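Two arms, one tray, blocks everywhere. How do we split the job?
Our club's sorting task is blocks into a tray by color, and we get 15 minutes on Thursday. Ours keep reaching for the same block - very polite, very slow.

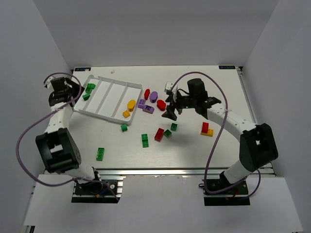
Green on the left, yellow on the right, plenty still to go.

Jui-lin Yen

Vasanthi Wickramasinghe
Give each arm its own colors. When both need the middle, the left one waits. We lost 40 points learning this.

Curner495
Have you tried one arm?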